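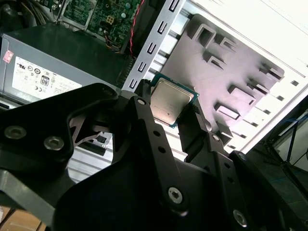

Figure 2. Processor held by its edges next to the open computer case.

4. Setting Up the Lighting Console for a Rehearsal

This section applies to the Druster console installed in the control booth. Stage crew who have not completed the February orientation must work with a qualified operator.

4.1 Before You Begin

Confirm that the house lights are on and that no one is on a ladder or in the grid. Obtain the booth key and the current cue sheet from the stage office.

4.2 Starting the System

1. Switch on the dimmer rack at the wall panel, stage left. Wait until the green lamp is steady.
2. Switch on the console. Do not touch the faders during start-up.
3. Select Open Show and choose the file for the current production. File names begin with the production title – for example, Wattimena Act One.
4. Set the grand master to full and the blackout button to off.
5. Bring up channels 1 through 11 one at a time and check each fixture against the hanging plot.
6. Run the first 2 cues with the stage manager on headset.

Note: Channel 4 controls the orchestra pit lights. It must stay on whenever musicians are seated.

CAUTION: The front-of-house fixtures become very hot. Allow them to cool before changing a color filter or adjusting a shutter.

4.3 Saving Changes

Save the show file after every rehearsal under a new number. The console holds 200 files; when the list is full, copy older files to the booth drive before deleting them. Do not overwrite a file saved by another operator.

4.4 Shutting Down

1. Fade all channels to zero.
2. Close the show file and switch off the console.
3. Switch off the dimmer rack – always after the console.
4. Record any failed lamps in the booth log and return the key.

Questions about this section should be directed to Etornam Amoah, Technical Manager.

Section revised 2024-04-28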